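Success rates and other bedtime stories

I spent most of an evening with the new evaluation guidelines from Mivero, and I'm less cheerful than the mailing list told me to be. The document runs to 62 pages. Two of them deal with what happens when a run goes wrong. The rest is about how to report that it went right.

My main gripe is the word "success." Under the guidelines, a policy passes a pick-and-place task if the object ends up within tolerance of the target when the clock stops. Fine. So knock over a glass on the way to the spray bottle and you still pass. Scrape a door, same thing. Endang Lumbantobing raised this in the comments back in October and got a polite reply saying side effects were "out of scope for this version." I've been reading that sentence about one standard or another for 15 years.

Then there's simulation. The guidelines let you do all your runs in a simulator as long as you publish the seed and the scene files. I'm in favor of publishing both, and I wish more people did. But clear glass is hard for real depth cameras, and a simulator will happily hand your policy the exact position of every cup unless somebody stops it. I'd want a line in every report that says what the policy was given and what it had to work out from pixels. Eino Miettinen tells me Rautiainen already asks for this in-house. Good for them.

What I'd add, if anyone asked me:

Log every contact, including the ones you didn't plan.
Report failures by type, with the starting layout for each.
Change the layout between runs, and say by how much.
Keep doors and furniture in the collision count.

Someone will say 309 runs is plenty. Of what, though? If the same few objects sit on the same cabinet every time, I'd call that one run with a lot of paperwork. I'll post my own log template once I've fixed the column names.
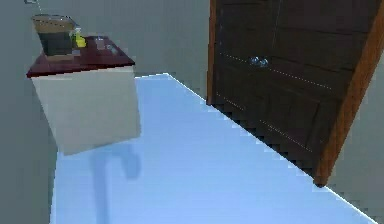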